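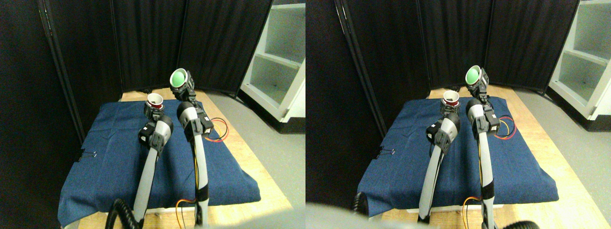
Florence Morin wrote that the Ustimia mill wasn't worth the drive when she went in July, with the dye house shut and half the looms under covers, and that I should wait for spring. I had already bought the ticket, so I went on Saturday anyway. The dye house was open this time and most of the looms were uncovered.

Ustimia makes wool blankets and a heavier cloth for upholstery. The open day runs from ten until four, and you pick a tour slot when you book. Parking is in the lower lot by the river. The upper lot is for staff, and they do turn you back at the gate, so follow the lower sign even though it looks like it leads to a farm. Bus 82 stops at the top of the hill. From there it is a steep walk down, with no sidewalk on the last stretch.

Our tour started in the sorting room. The fleece comes in already washed, packed in square bales, and it is opened up by hand before it goes to the carding machine. Melaniia Pasichnyk led our group. She let us pull a handful from each grade and compare them. The coarse grade goes into the upholstery cloth and feels like a doormat. The fine one still has some grease in it, and my hands smelled of it until the evening.

Carding was the loudest part until we got to the looms. You get foam earplugs at the door, but I would bring your own ear protection if you have it, and especially for kids. The guide stopped talking in there and held up printed cards, which worked fine if you were near the front.
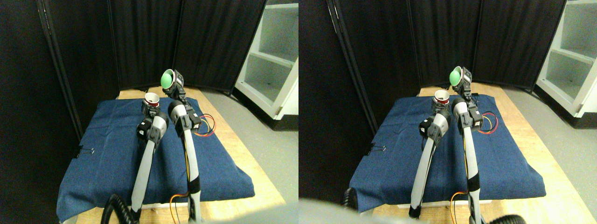 Black partition and white shelves behind the table.

The looms are in the long hall. The older ones are shuttle looms and only run on open days and for narrow orders. A man named Tymofii Symonenko was tying in a new warp on one of them while we watched, end by end, with a small hook. He said a full width takes him two days, longer if the yarn is dark, and that he prefers to do it in the morning by the north windows. The newer looms were running a plain gray blanket with a white stripe. I timed nothing, but you could see the cloth move.

I asked about the stripe, which wanders a little on the blanket I bought years ago. The answer was that the old take-up roller was worn – they replaced it and the stripes have been straight ever since. I like mine the old way.

The dye house was the reason I went. It is a low brick building across the yard with a wet concrete floor, so wear shoes that can take it. They were running a dark green called Moradi, named after a customer who ordered it first and then never paid. The yarn goes in as loose hanks on poles. Somebody asked how they match a color from one batch to the next, and Oleksandra Demchenko brought out a drawer of yarn ends tied to cards, with the recipes in pencil on the back. The lamp in the dye house has been the same type for years. When the maker stopped selling the bulbs, the mill bought up a box of them.
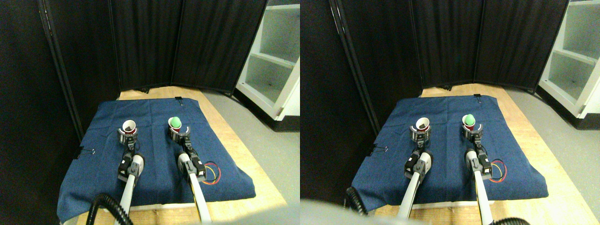 After dyeing, the hanks hang in the drying loft, and you can only look in from the stairs. Then it is finishing, where the woven cloth is washed again and shrinks a good deal. They had a piece from before and after pinned on the wall. The difference in width was over four inches, more than I would have guessed. The raised nap comes from a machine with wire rollers. The last of the thistle heads they used before that are in a glass case by the exit.

The shop had seconds at half price. Most of the faults were small, a missed thread or a thick spot near the hem. I bought two, a gray one and a green one. Get there before lunch, as the large sizes went early. They take cards, but the lunch counter does not. Soup and bread, pretty good, not much for anyone who doesn't eat barley.

A few people in our group went on to the Makitz spinning works down the road, which was open the same day. I ran out of time. If anyone went, I would like to know whether the water wheel is turning again – the sign said yes, but it said yes last year too.

Posted 08/12/2025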